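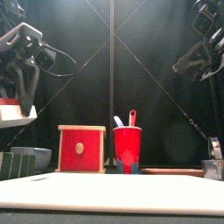 有位读者在上一篇底下留言,说自己用遥操作教机械臂收拾台面,录了一整个下午,回头一放,同一个动作每遍都不一样,有时候从左边夹,有时候从上面夹,问我是不是得先把手练稳了再录,还是边录边练也行,反正最后挑好的用。

我的回答是先练,练的时候别录!我自己就是边录边练过来的,硬盘里塞了一堆舍不得删又不敢用的东西,最后还是整个文件夹拖进了回收站。不过这位读者问得挺好,顺着这个话题,我把这阵子攒下来的小窍门理一理,都是家里和工作间里能用上的,不讲算法,只讲手上的事情、桌上的事情,还有人坐久了以后腰的事情。

先说桌子

我以前总觉得教机械臂嘛,重点在手柄、在主手、在软件,桌子随便摆摆就行。后来发现我花在桌子上的时间比花在软件上的多得多。我现在的习惯是把背景弄得越素越好,后面拉黑布,黑布用夹子夹紧,夹之前拿蒸汽熨斗走一遍(挂着熨就行,别摘下来),皱褶少了,腕部相机里看着清爽很多。桌面前头铺一块宽宽的白板,东西都摆在白板后面。白板容易反光,顶灯要是正对着打下来,画面前面那一条就白花花的。我的办法是把灯往旁边挪,再不行就在灯罩上蒙一层烘焙纸,离灯泡远一点,只限LED灯,用白炽灯的千万别这么干。

白板擦的时候用湿布擦一遍再用干布擦一遍,别用带香味的那种厨房清洁剂,擦完有一层膜,夹爪要是碰到了会打滑。我吃过这个亏。那天早上擦得特别勤快,下午一块积木怎么夹怎么歪,我还以为是夹爪的校准跑了,折腾到吃晚饭才想起来早上喷了什么。

蓝胶带是好东西

照片里那个红杯子,根部左右各有一条蓝胶带,你们看见了吧。蓝色的美纹胶带我家里常年备着,刷墙剩的,撕下来不留胶,手撕就断,不用找剪刀。定位的时候特别好使:每一遍开始之前,东西都要放回原来的地方,光靠眼睛记是记不住的,我试过,录着录着杯子就一点一点往右边跑,自己还一点没察觉。

贴胶带有几个小讲究。贴的时候先把东西摆好,再贴着它的边下胶带,别先贴胶带再去对东西。圆的东西贴两边就够了,不必围一圈,围一圈画面里太花。方的东西贴一个角,贴成L形。胶带的头折回去一点点,留个小耳朵,以后好撕。还有,胶带的颜色别跟要抓的东西一样,我有一次图省事用了红胶带配红积木,回放的时候自己都分不清哪儿是哪儿。

有人会问,胶带一直在画面里,会不会让机械臂学歪了,变成认胶带不认杯子?会的,有可能。我的做法是每录一批就换一换位置,旧胶带撕掉,新胶带贴上。一批录多少看你的耐心,我是十五遍一换,到十五遍我差不多也该站起来走走了。

挑什么东西来教

厨房里的东西最适合练手,形状多,轻重不一,坏了也不心疼(请不要拿你伴侣喜欢的那只碗)。带圆把手、圆木钮的小盒子我特别推荐,圆钮从哪个方向来都夹得住,新手建立信心全靠它。杯子要选上宽下窄的,夹的时候夹中间偏下,太高了容易翻。杯子里插两件长柄的家什,难度一下子就上去了,一件直立一件斜着,夹爪下去的时候很容易碰到另外那件,所以这个留到后面再练,别第一天就上。

金属锅是另一码事。拉丝不锈钢的还好,锃亮的那种简直是灾难,腕部相机里全是灯的倒影。我的土办法是拿发胶远远地喷一层,哑掉了,用完温水一冲就没。喷过的锅只当道具用,洗干净之前别拿去煮面啊!

积木要买实心的,边缘打磨过的。空心塑料的那种太轻,夹爪还没合拢它先跑了。我那块白底带一道红边的用得最顺手,有一道颜色在上面,一眼就知道哪头朝上,回放的时候判断有没有转歪也方便。要是你手里只有纯色的,自己拿油漆笔画一道也行,画完晾透,不然会蹭到夹爪的垫片上,那个垫片难擦得很。

浅口的托盘和宽边的碗当终点最合适。托盘矮,放得歪一点也算进去了;碗的宽边会挡住一部分积木,从低处的相机看过去常常看不见东西进没进去,所以用碗的时候要把腕部相机的角度调好,让它能往碗里看。

两条胳膊怎么分工

双臂的遥操作刚开始谁都会手忙脚乱,这跟学钢琴差不多,左手一动右手就想跟着动。我的建议是先教单臂的任务,另一条胳膊就停在那儿,悬着,停在一个你每次都能回去的位置。怎么才能每次都回得去呢?我在主手的底座旁边用那个蓝胶带(又是它)贴了一个记号,手腕搁在记号上,从臂就正好在待机的地方。土是土,管用。

等单臂顺了,再教递东西。左臂夹着积木悬在空中,右臂过来接,这个动作看着简单,录起来最费神。窍门是递的那只手先停稳,停到你自己心里默念完“一、二”,接的那只手再合拢,合拢以后再默念“一、二”,递的那只手才松开。听着啰嗦对吧?可是你要是不停,录出来的东西两只手在空中抢,学出来也是抢,我有一版就是那样,积木飞到洗碗池里去了。

交接的高度也值得琢磨一下。太低了两个夹爪容易蹭到桌上的东西,太高了手臂伸直了没有余量,抖得厉害。我一般选在比杯子里那两根柄再高出一截的地方,眼睛看着舒服,胳膊也弯得自然。

手把手拖着教,还是坐在旁边遥控

这个问题每个月都有人问。我的经验是这样,力气要紧的活儿用手拖着教,比如拧盖子、推抽屉、擦桌子,你的手直接握着机械臂,碰到阻力立刻就知道。位置要紧的活儿用遥控,比如把东西放进托盘、插进杯子,你坐在旁边,身体不会进到画面里去。

拖着教的时候,有几件事要留神。袖子挽起来,手表摘掉,手别搭在夹爪前头的那一段上,搭在靠后的那节,身子站在相机照不到的一侧。我第一次拖着教录了整整一上午,回头看,每一遍画面里都有我的毛衣袖子,灰的,毛茸茸的,大大方方地横在那儿。那件毛衣我后来专门留着擦灰。

遥控的时候,坐的位置最好跟机械臂朝同一个方向。对面坐着左右是反的,脑子里老要翻一遍,录到后半程人就傻了。实在只能坐对面,就看着屏幕操作,别看真的,选一样看到底,来回切换最容易出错。

线的事情

电缆一定要留余量,留成一个松松的弯,让手臂转的时候弯跟着变大变小。我见过有人把线拿扎带勒得紧紧的,样子是整齐了,手腕一转,接头就被拽松,相机画面一闪一闪,还以为是相机坏了,寄回去修,人家说好好的。扎带换成魔术贴,松紧随时能调,五金店里一卷一卷地卖,剪成小段用。

弯也别留太大,太大了会晃到相机前面去。我的判断方法是让手臂慢慢走到最远的几个角,每个角停一下,看线有没有绷直,再走到最近的地方,看线有没有垂到镜头前面,垂下来了就往后收一点。这个检查我每次开工前做一遍,像出门前摸钥匙似的。

镜头脏了也是常有的事。用擦眼镜的布,干的,轻轻地转着圈擦,别哈气。厨房里练的话油烟重,炒菜的日子就给相机套个一次性浴帽,真的,就酒店里那种,大小刚刚好。

关于我用过的几样东西

常有人问我用什么牌子,我简单说说,没人给我钱,用得不好的我也照说。Dastton的主手握着舒服,手大的人尤其舒服,就是扳机的弹簧偏硬,录久了食指发酸,我在扳机上缠了一圈自行车把带,好多了。Baneck的夹爪垫片是我换得最勤的耗材,软的那种抓积木很稳,抓木钮也稳,抓锅柄不行,容易被金属边划出口子,抓锅请换硬的。垫片脏了拿温水加一滴洗洁精,用旧牙刷顺着纹路刷,平放着阴干,别拿吹风机吹,吹过会翘边。

Um是个录制软件,界面朴素得像记账本,我挺喜欢。它有个脚踏板的功能,踩一下开始,再踩一下结束,手不用离开主手。没买踏板的可以用一个旧键盘放在地上,把别的键帽都抠了,只留空格键,用脚趾按。夏天光脚很顺,冬天穿厚袜子就容易踩两下,我把键帽垫高了一点才解决。Cesen的收纳架本来是放调料的,我拿来放道具,一层放一类,录完一批就放回去,下次不用满屋子找那块积木。

一天录多少合适

我一次坐下来录六组,录完无论如何都要歇。歇的时候别看手机,看远处,或者去浇浇花。手累了以后动作会变小,会偷懒,夹爪合拢之前会少停那么一下,自己感觉不到,回放里一清二楚。有一回我咬牙加到了十三组,后面那些几乎全删了,白费力气,第二天肩膀还疼。

回放要当天看,别攒。我看的时候开倍速,手边放张纸,哪一遍不对就记个编号和一个字:“碰”是碰到别的东西了,“滑”是夹住又滑了,“慢”是中间犹豫了太久,“挡”是我自己挡住相机了。四个字够用了,写多了反而懒得写。犹豫的那些要不要删呢?我删。人在空中发呆的时候,机械臂学到的就是在空中发呆,我家那台有一阵子老爱停在杯子上方不下去,像是在想事情,找了半天原因,就是我录的时候爱在那儿瞄一瞄。

不过失败以后又救回来的,请留着!比如第一下没夹住,退一点,重新对准,再夹住,这种特别珍贵。我现在还会特意录一些,故意放偏一点,然后好好地纠正过来。故意录的时候动作要自然,别演,演出来的那种慌张会很夸张,你自己看了都想笑。

名字要起好

文件夹的名字这件事我栽过跟头。最早我起的都是“新的”“新的2”“这个好”“最终”,过一个月谁还认得。现在一律写任务、写哪只手、写桌面怎么摆,比如“积木进托盘_左手_杯子靠右”,长是长一点,找起来快。桌面换了布置就另起一个文件夹,再顺手给桌面拍一张,放进去当封面。

改了灯也要记一笔。我窗户朝西,下午的光跟上午完全两个样,黑背景上会爬出来一块亮斑。要么拉窗帘,要么上午下午都录一点,让它两种光都见过。我两样都试了,后来是混着录的效果好,窗帘就省了洗了。

几条零碎的

急停按钮放在左手边还是右手边都行,但是要放在闭着眼也能拍到的地方,家里有小孩有猫的,开机之前先把门关上。

桌子腿不平的,垫软木片,别垫纸,纸会越压越薄。

有抽屉或者小门的道具,合页上点一滴缝纫机油,只要一滴,多了会渗到木头里。木钮松了就拿牙签蘸白胶塞进螺丝孔,晾一夜再拧回去。

录的时候别放有节奏的音乐,手会跟着拍子走。我放过一次舞曲,那一批积木放得特别有精神,咣咣的,托盘边上都磕出印子了。现在放雨声。

同一个任务,隔几天再录一批,跟头一天一口气录完比起来,动作会松弛得多。头一天录完别急着教下一样,把桌面留着别收,睡一觉,第二天坐下来先空手走两遍,找找感觉,再踩踏板。

再回头说那位读者的事。练手的时候可以给自己定个规矩,同一个动作,同一个进去的方向,同一个停顿,连着做顺了再开录。方向要换也可以换,换就整批换,别一遍左一遍上。要是还是不稳,把主手的灵敏度调低一档,胳膊肘底下垫条卷起来的毛巾,手肘有了着落,手腕自然就不抖了。毛巾选旧的,软一点的,卷好以后两头套皮筋。

七月我打算写写怎么教它叠抹布,布料跟积木完全是两个脾气,我到现在还没叠出一块像样的。谁家有叠成功的,把抹布什么材质、夹爪用的什么垫片写在留言里,我照着买一块回来试。

2020年6月6日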